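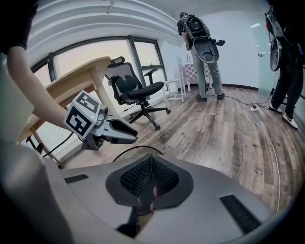 Je vous avais promis des nouvelles de mon levain, et bien le voilà ressuscité ! Après tout un mois d'août oublié au fond du frigo, il était gris, il sentait le vernis à ongles, et j'ai failli le jeter. C'est Chang-ho Shim, du cours de pain, qui m'a conseillé d'en garder une cuillerée et de recommencer avec de la farine de seigle — deux repas par jour, matin et soir, 100 g à chaque fois. Le cinquième jour, il débordait du bocal (et sur l'étagère, et un peu sur les factures).

Depuis, je cuis une grosse miche par semaine. La croûte chante en refroidissant, j'adore ça ! La mie reste un peu serrée, je soupçonne mon four de tricher sur la température.

Si vous voulez un morceau de levain, répondez à cette lettre avant le 10 octobre 2026 et apportez un petit bocal propre. J'ai déjà 11 demandes, mais il pousse vite. Le mois prochain, je vous raconte mes essais à la châtaigne — pour l'instant, c'est surtout très dense.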